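The Second Station

Graham Hollis signed the visitor sheet at Bradeck on 2022-08-30 and was given a badge and a pair of safety glasses. The glasses had been issued to someone with a wider head. He held them in place with one finger through the safety talk.

Dean Heywood ran the talk. He had run it that morning for the people from Nuttall, and he gave it again with the pauses in the same places. Stay behind the tape. Do not lean on the tables. If a light goes red, step back and wait.

"What are you here to look at?" Heywood asked.

"Grip force," Hollis said. "Pasent wants to know if it marks the cloth."

"It marks some cloth."

Hollis wrote this down.

The first station sorted cartons and took five minutes. At the second station the work was garments. The gripper was a hand-held unit, two gray jaws with ribbed blue pads, and it had been brought down over a piece of black fabric on the table. The pads faced each other across the gap. Hollis bent until his glasses slid.

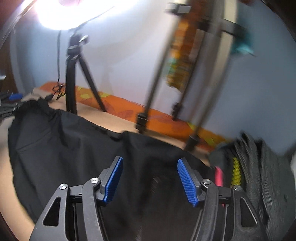 The Question of Wear

"How many cycles on those pads?" he asked.

"The pads are rated for 2,000. We change them at 1,000."

"Why half?"

"The ridges round off. It still closes, but you start getting two layers when you wanted one."

Hollis had spent the winter on exactly this problem. In March he had written a 40-page report on double picks in black knitwear, and Grarnier, who had paid for it, had sent back a single comment concerning the font. He considered telling Heywood about the report. He looked at the ridges instead.

"Black is the hard one," he said.

"Black is the hard one," Heywood agreed. "No contrast in the folds. We tried more light and got glare off the wall."

"Did you try it from the side?"

Heywood took a pen out of his shirt pocket. "How low?"

Hollis held his hand flat, a little above the height of the table. Heywood looked at the hand for a while and then drew it, with the angle, on the back of the visitor sheet. The Nuttall party had moved on to the coffee. Hollis took off the glasses, remembered the tape, and put them on again.

"I have a report," he said.

"Is it long?"

"Yes."

"Send it," said Heywood, and wrote his address under the drawing.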